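A long afternoon with Tomás Bettencourt

8 July 2022

Filed under: Conversations

When I finally got hold of Tomás Bettencourt he was eating a peach over the sink in the little kitchen at Mendes, and he waved me in with his elbow. I had been trying to pin him down since the spring, partly because several readers wrote in after our piece on warehouse arms, and partly (I'll admit it) because I have wanted for years to ask somebody how you go about teaching a machine to do the dull things I do every morning before I am properly awake.

Mendes is a small outfit on the second floor of an old shoe wholesaler in Emville, up a flight of stairs that has been painted so many times the edges have gone round. Tomás runs what everyone there calls the collection side. He doesn't build the arms and he doesn't write the learning code. He and his people produce the examples that the learning code feeds on, thousands of short runs of a task being done, start to finish, by a person steering a robot.

"My mother thinks I play video games for a living," he said, once we had sat down and he had found me a cup. "I've stopped arguing. From the doorway it does look like that. You've got someone in a chair with a controller in each hand, and on the screen there's a kitchen, and they're opening a drawer for the sixtieth time that day."

The kitchens are nearly all simulated. The program that makes them is called Sketby, and what it does, as far as I could follow, is lay out a room, furnish it with cabinets and appliances, drop a robot on the floor and hand over the controls. Every time you reset it you may get a different room. The counters change color, the stove moves to the other wall, the microwave turns up with knobs where the last one had buttons. I asked whether this wasn't maddening for the people doing the steering.

"Oh, it is, for the first week! You get used to a kitchen the way you get used to a rental car, and then it's gone. But if we only ever recorded in one room, the policy would learn that room. It would learn that the handle is always so many inches from the corner of the counter. Then you put it somewhere new and it reaches for the place where the handle used to be, very confidently, and grabs a handful of air."

He told me a story about that, which I will shorten a little, though he didn't. Early on, when there were only two of them, they recorded 400 runs of closing a cabinet door and were terribly proud of themselves. The trained policy closed the door beautifully. Then someone swapped in a cabinet with its hinge on the other side, and the arm went through the whole motion in perfect order on the wrong edge. "Like a man shaving with the cap on the razor," Tomás said. They threw out most of the set and began again, with the hinge side mixed from the first day.

These days a new operator spends four days practicing before anything they do is kept. They learn to move slowly without stopping dead, which sounds easy and is apparently the hardest habit to get. A pause means nothing to a person watching, but a learning system sees hundreds of moments in which the right thing to do was nothing at all, and it may take that lesson to heart and simply stand there.

"I had one fellow, a lovely careful worker, and he'd always stop to think just before he touched anything. So we trained on his runs and we got a robot that stopped to think. Only it had nothing to think about, poor thing. It would come up to the door and wait."

We went in to see the stations after that. There are 19 of them, set along the windows with the blinds down, and it is quieter than I expected. People talk a little between resets. A woman near the end was working through door tasks, and Tomás pulled over a stool for me and stood behind us both with his coffee.

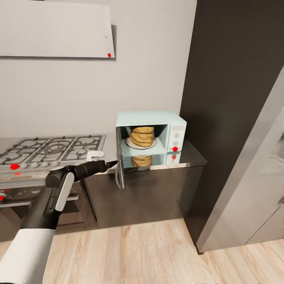 Doors, he said, are where you find out whether an operator is any good. Picking up a cup is mostly a matter of getting to it. A door has its own opinion about where it will go, and you have to travel along the curve with it, keeping the fingertip in touch without shoving so hard that it slips off. He likes his people to come at it from several sides, and he likes the starting position of the arm to be shuffled too, so that some runs begin with an awkward reach.

"I want a few ugly ones," he said. "I want the one where you bump it and have to come back around. If every example is perfect, the robot never sees what to do when it's a little bit off, and it is always going to be a little bit off."

I asked what gets thrown away, then. Quite a lot, it seems. Runs where the operator gave up, naturally, and runs where the physics misbehaved and a plate leapt through a wall (he keeps a private folder of those, and showed me more than 20 before I begged him to stop). The rest goes through a review tool called Clesteo, where a second person watches each run at double speed and marks the moment the task is done. In June they changed the rule so that nobody reviews their own work, and he says the arguments have improved a great deal.

It was past five by then and I still hadn't asked whether any of this would ever put my breakfast dishes away. He laughed, and took a while to answer, and topped up my cup although I'd said no.

"Simulation gets you a long way down the road, and then there's a stretch you have to walk in a real kitchen, with real crumbs in the hinge. We do some of that as well. It's slower and you have to clean up. I'd like to do more of it next year." He looked over at the stations, where someone had just reset and was leaning in to see what sort of kitchen they'd been given. "But ask me about your dishes again when you come back. Bring the peaches this time, these were the last of them."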